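An afternoon with the hand-held grippers

Posted Feb 10, 2025

I went to the Vetis open day mostly for the data side. Arms on plinths are well covered elsewhere. What I wanted to see was how people record tasks by hand before any arm is involved, and Sandra Bellamy had put me down for the afternoon group, which got the floor session and skipped the slides.

The method is simple to state. The operator holds a gripper in each hand and does an ordinary household job with them. The position of each gripper is logged along with its video, and a model is trained on the result. 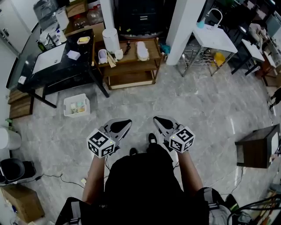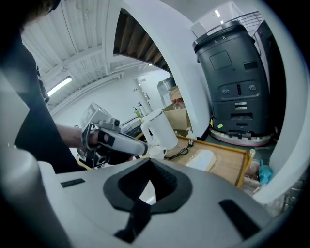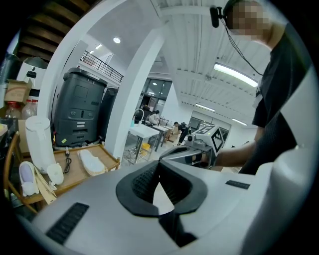 What does a new operator find hardest?

Judging where the fingertips are. Most people reach too far for the first 35 attempts or so on their card, according to the training sheet, and they bump the object before closing on it. Squeezing too hard is the second most common fault and clears up sooner.

The markers first. Each gripper carries a cube with a black square pattern on its faces, and a camera that sees a face can work out where that gripper is and which way it is turned. Using a cube means there is usually a face in view even when the wrist rolls over. The weak point is occlusion. If one forearm passes in front of the other hand's cube, the track has to be filled in from the motion sensors, and Yakubu Bassey said any gap longer than 2 seconds is thrown out. I asked whether they interpolated across shorter gaps or re-solved the whole path. They re-solve, overnight.

The tray tasks interested me more than I expected. A kettle is an awkward thing: tall body, handle to one side, a lead that drags. Lifting one with pincers is easy enough. Setting it down level without catching the lead is a different matter, and I would guess most of the useful data is in that last stretch. Soft flat items such as an insole are awkward in another way, as they bend when pinched and there is no single correct place to hold them.

The target for a session is 100 accepted takes. Rejected takes are kept in a separate folder with a reason code, which I think is the right decision, and the codes are short enough to be used properly. Colin Whitlock showed us the list. Dropped object, marker lost, wrong order, operator spoke. I did not catch why speech was on it.

I had a go myself with a cup. The grippers are heavier at the front than I had assumed and my forearms noticed before my hands did. Operators stop after 40 minutes, and I can see the sense in that. The trigger travel is long and very even — better than the Dollier unit I tried in October, which had a dead patch near the closed end.

Two things I would have liked more on. Calibration between the left and right units was covered in one sentence, and I still do not know how often it is repeated during a session. The other is how the recordings carry over to an arm with a different reach. Graham Clegg said they check each path against the arm's limits before training and drop the ones it cannot follow, but he had no drop rate to hand. He has promised to send it, and I will add it here when it comes.

Parking is at the rear, through the second gate.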